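演奏前トーク用メモ(持ち時間12分)
2023年7月18日

1. はじめに
・挨拶は短く。曲目解説は冊子にあるので読み上げない。
・今夜の話題は弦楽合奏曲「ナルヌリッツ」(Narnulitz)。作曲はハラランボス・フラグコウ(Charalambos Fragkou)。
・冊子には「失われた村の婚礼歌にもとづく」とある。私はこれを疑っている。理由を話す。
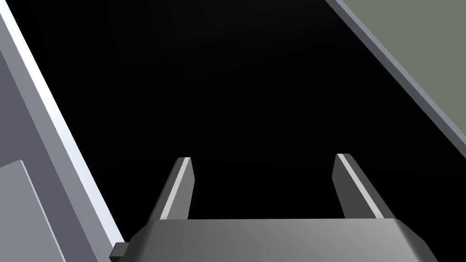
2. 「民謡」はどこから来たか
・6月に総譜を借りて読んだ。元の歌の採譜者も、歌詞も、歌い手の名も書かれていない。
・第2楽章の旋律は5拍子。婚礼の踊りだと言われればそう聞こえる。葬送だと言われても、たぶんそう聞こえる。
・ここでヴィオラに冒頭を弾いてもらう。説明なしで一度、「婚礼です」と言ってからもう一度。客席の反応を待つ。急がない。
・増2度が出てくるたびに「東方の香り」と書く批評には付き合わない。同じ音程はウィーンの酒場の音楽にもある。

3. クセノス四重奏団の録音について
・クセノス(Xenos)盤は3種類あり、あとのものほどテンポが遅い。遅くすれば古い音楽に聞こえる、という計算が透けて見える気がする。言い過ぎなら本番では削る。
・ただし終楽章のピツィカートは見事。ここは素直に褒める。
・音源は最初の盤だけ、終楽章の頭から。長くても1分で切る。
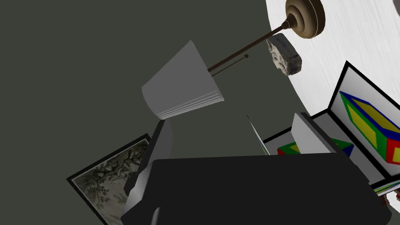

4. 今夜の聴きどころ
・低弦の持続音。民俗楽器の模倣とよく言われるが、私にはオルガンに聞こえる。
・指揮者は反復を省かないと言っている。リハーサルでは省いていた。当日もう一度確認。
・「本物の民謡かどうかで拍手の大きさを変えますか」と客席に聞く。答えは求めない。

5. 質疑
・作曲家本人の発言を引かれたら、出典を尋ねる。手元のインタビュー2本は互いに食い違っている。
・チューニングが始まったら途中でも打ち切り、下手から退場。マイクは譜面台に戻す。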